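Venden table refinish — gallery

Updated April 21, 2025

Quick page, sorry for the mess, will tidy the layout when I get a minute. This is the long table from the Venden place, the one we kept meaning to sell. Bought it used in December, hauled it in with 2 people and a blanket, scratched the door frame on the way. Top was in sad shape. Old yellow varnish, cup rings, somebody's glue.

Most of the early shots were on the old phone and are gone, so the captions are doing the heavy lifting for the first part. Numbers and products are in there for whoever asks.

Getting the old finish off

Stripper first, the gel kind from Nirard. Two coats, plastic wrap over it, left it overnight. Plastic scraper only. Veneer is thin and a metal one will dig in before you notice. Wiped down after with mineral spirits and then left it alone for a day, which was hard.

Glue blobs came up with a warm damp cloth and patience. One did not. Went at that one with a fingernail.

Sanding

By hand, all of it. Started at 150, went to 220, stopped. Always along the grain, and the grain on this thing wanders so you have to kind of follow it around. Did borrow a Kendix orbital for ten minutes on the underside just to see, and no, too agressive for veneer. Gave it back.

Dust everywhere. Vacuum, then tack cloth, then vacuum again. Close the door to the next room. I forgot to.

Edges

Lifted veneer along one short side, maybe a hand's width. Worked wood glue under it with a playing card, wax paper on top, clamps over scrap blocks. Held fine so far.

Finish

Water-based matte from Degefa, three thin coats with a foam pad. Wanted pale, didnt want orange. Oil would have turned it amber and I've done that once already to a bookshelf. Light pass with 500 paper between coats, wipe, next coat. Seven days before anything heavy went on it. I put a cup down on day 4. Got away with it.

Cost — stripper, paper, pads and finish came to less than a new shelf. Table itself was cheap. Order number with the finish was 2345 if the shop asks, they have the same can in satin and it's easy to grab the wrong one.

The top

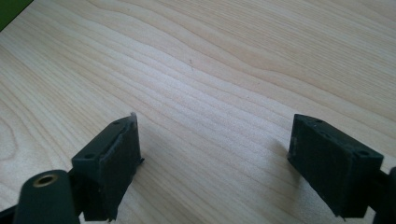 Long wavy grain, all beige and cream. Tiny dark speck up there too. Matte with a bit of sheen toward the middle.

Comment from a reader: did mine with the same kind of matte and it marked under hot plates within a month, so put felt or cork down and don't trust the can. Also would go to four coats on a table that gets eaten at, three is more of a desk number. And how did you keep lap marks out on something that long? Mine show every time the sun is low.

Fair on the coats, might add one this summer. Lap marks — wet pad, move fast, go the whole length in one pull and don't go back over it. First coat I went back over it. Sanded that out.

Legs are next. Still yellow.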